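Body & Craft

A Stitch Is a Stitch (Except When It Isn't)

I've been sewing since I was tall enough to reach the pedal on my grandmother's machine, and I came to Brevton feeling pretty smug about it. I've hemmed curtains, I've quilted, I once put 600 beads on a wedding veil with a deadline breathing down my neck. How different could surgical suturing be?

Very different! I spent a chunk of September sitting in on the evening suturing classes there, and the first thing I had to unlearn was the long, running line of thread. At home I thread up, knot the end and go. The stitches I fell for here are called interrupted sutures, and every single one stands alone, with its own knot and its own little trimmed tails. If one lets go, its neighbors keep holding. (Try that with a cheap hem. I've lost a whole cuff to one loose thread on the bus.)

I practiced my knots at my kitchen table in Galindo with a foam pad and a spool of black thread, and I kept a tally on the back of an envelope. It took me 291 before I tied one I'd show to another person.

What surprised me most was how much the loose thread matters. Before a stitch is snug you've got this great looping length of it wandering all over the place, and you have to keep track of where it's going while you're thinking about the tiny bit near the wound.

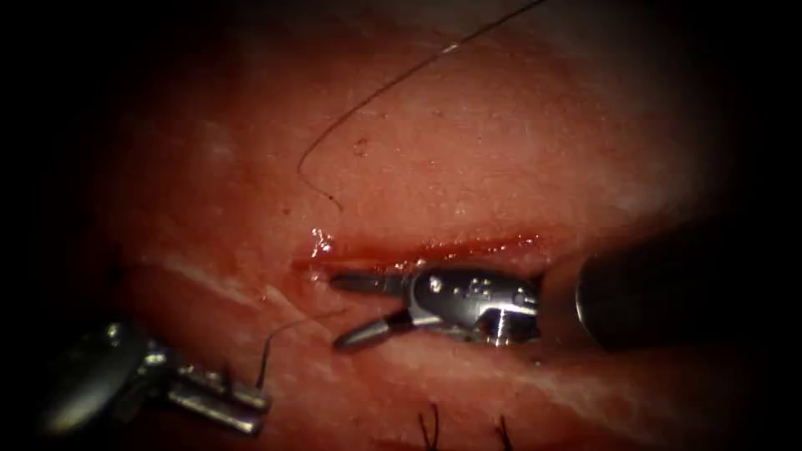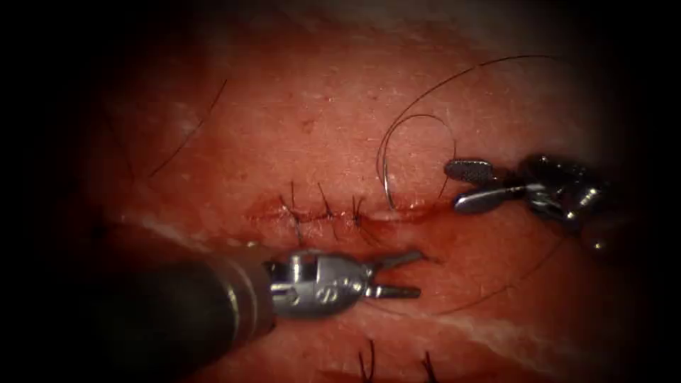 Three stitches tied across the left part of the cut, with the thread still looping away to the right of them.
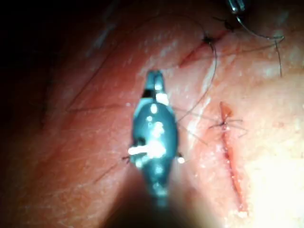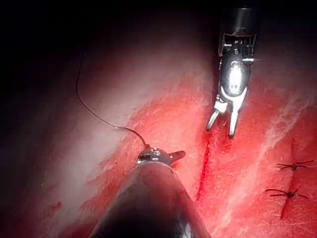 How tight is too tight?

Everybody who sews pulls too hard at first, me included. On cotton you get a pucker and you can steam it out. On tissue you want the two edges to meet and touch, and then you stop. My teacher's word was "kiss," which I wrote down and underlined.

Spacing is the other thing. I'm an eyeballer by nature — my quilts will confirm this — but here I slowed way down and looked at the last stitch before starting the next. My best row was five in a line, and I was so proud of it that I took the pad to dinner.

I've gone back to my curtains since. I leave longer tails now, and I check the slack before I pull.

More in Body & Craft
Needle Shapes and What They're For
Pleleo's Silk Thread, Tried on Everything
Knots 101: Square, Granny and Surgeon's
A Weekend at the Witodville Quilt Fair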